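Sep 18, 2026
Wirkar notebook, handheld collection
Entry by Amr Nasr, read by Brian Bakilana

Purpose of this entry: to record the change in how we select demonstrations for the bowl tasks, and the first result from the policy trained under the new rule.

Background. Until January the Wirkar set was filtered by task outcome alone. A demonstration was kept if the bowl ended in the right place. Brian raised the objection that this lets in a good deal of poor gripping: bowls dragged by the base, rims caught at the very tip of the pads, one hand doing the work while the other waits. The policy copies all of it.

Method. We now score the contact as well as the outcome. For each grip, the reviewer marks whether one pad is inside the rim and one outside at the moment of lift, and whether the bowl turns in the jaws afterwards. A demonstration with a turn greater than 8 degrees is set aside – not deleted, as the Ragab comparison still needs it. Turn is measured from the rim ellipse in the wrist view, using the fitting script Brian wrote for Clela.

Of 2,000 demonstrations reviewed, 238 were set aside. Most came from the Fondton homes, and most of those were stacked bowls, where the operator has little room to get a pad behind the rim.

Two-handed work needs a separate note. The second gripper often enters the view before it touches anything, and the script was reading its finger as part of the rim. Brian has added a mask for the other tool. It holds well against plain tablecloths and less well against printed ones, where the ellipse fit still picks up curved lines in the pattern. Glare on glossy cloth has the same effect.

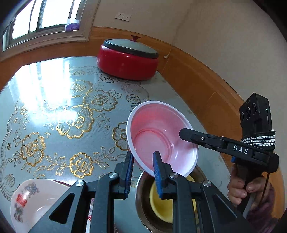

Rim grip on the pink-lined bowl, one pad inside and one outside, second gripper at right. Printed cloth with glare on the left half.

Result. Same network, same training length, only the selection changed. On the test bench the old policy dropped or lost the bowl in 21 trials; the new one did so in eight. Both ran the same number of trials with the same bowls. The gain is nearly all in the lift. Placing is unchanged, and nested bowls remain poor under both.

Still to do:
Repeat with a second reviewer, as all contact marks so far are mine.
Refit the printed-cloth cases by hand and see how many were set aside wrongly.
Brian to check whether the turn limit should differ for deep bowls – I suspect it should.
Ask Fondton for more stacked-bowl demonstrations before the next training run.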